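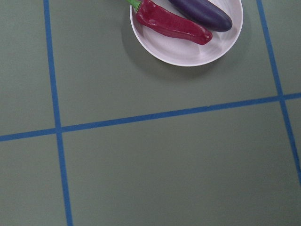 Dunbar Kitchens, Shared Catering Group
Minutes of the December meeting, held after the visit to the Brokov open day

Present: the chair, the minute-taker, the heads of the main and upper kitchens, purchasing, the safety rep and two members from the serving staff.
Apologies: stores.

1. Minutes of the last meeting

Agreed, with one correction. The dishwasher contract runs to the end of March and not the end of May.

2. Report on the visit

The group attended the Brokov open day to see the Nulen arm handling vegetables. We arrived at 10 and the first run began at 10.50, the delay being put down to a software matter which was not described further.

The demonstration was done on a grey-green table marked out in panels with blue tape. A red pepper and an aubergine lay side by side on a white plate. The arm was to lift each one and set it down in a panel named by the operator.

The main kitchen head reported that the arm took the pepper on its second try and the aubergine on its first. Each move was slow. Purchasing felt the speed was acceptable for a machine still being worked on. The main kitchen head did not, and asked for it to be minuted that a new starter on a first morning would have cleared the plate and wiped the table in the same time.

The upper kitchen asked the presenter whether the arm could manage a crate of mixed peppers, some soft, some with stems snapped off. The answer was that this was "on the roadmap". We asked for a date and did not get one.

Members also asked what the tape was for. The presenter said it gave the operator an easy way of naming places on the table. The safety rep pointed out that our benches have no tape on them and would not keep it for long, given how often they are scrubbed down. Brokov said tape would not be needed in a finished product. It was not clear to the group when the product would be finished.

3. Figures given by Brokov

The handout states that the Nulen arm has completed 1367 picks in trials, and that 252 of these were with vegetables. The handout does not say how many were dropped, how many were helped along by hand, or what the rest of the picks were. Purchasing has written to ask. The chair said a large number on a glossy sheet told her very little without the failures printed next to it.

No price was given. We were told that it would depend on the service plan, and that the service plan would depend on the site.

4. Discussion

Purchasing argued for keeping the door open. Prep is hard to staff in winter and the early shift has been short since the autumn. If the arm could only load the slicer it might still be worth having.

The serving staff members were less keen. They noted that somebody would have to put the vegetables out for the machine, singly, on a plate, and that this is most of the job. They also asked who would clean it. Brokov's reply on the day was that the gripper wipes down — no mention was made of the joints, the cable or the underside of the mount.

The safety rep wanted to know what happens when a person reaches across while the arm is moving. Visitors were kept behind a rope throughout, so we did not see it tested.

The upper kitchen head said it was a decent piece of engineering and a poor fit for us at present. Most of the group agreed. Purchasing asked for its view to be recorded as "wait and see".

5. Cleketine trial offer

Cleketine, who fit the Nulen arm for Brokov, have offered a free trial on our premises. The offer asks for a bench to be set aside, a power supply of its own and a member of our staff to be on hand. The chair queried the word "free".

Agreed not to accept until the questions under items 3 and 4 have been answered in writing.

6. Actions

Purchasing to chase Brokov for failure figures and a price range.
Safety rep to ask for the risk assessment and the cleaning instructions.
Main kitchen head to write a list of ten ordinary prep jobs, using produce as delivered, and send it to Cleketine.
Minute-taker to claim back the parking.

7. Any other business

The walk-in fridge door on the upper floor is sticking again. Reported twice. Chair to ring the landlord.

Next meeting at 2 in the staff room, bring your own mugs.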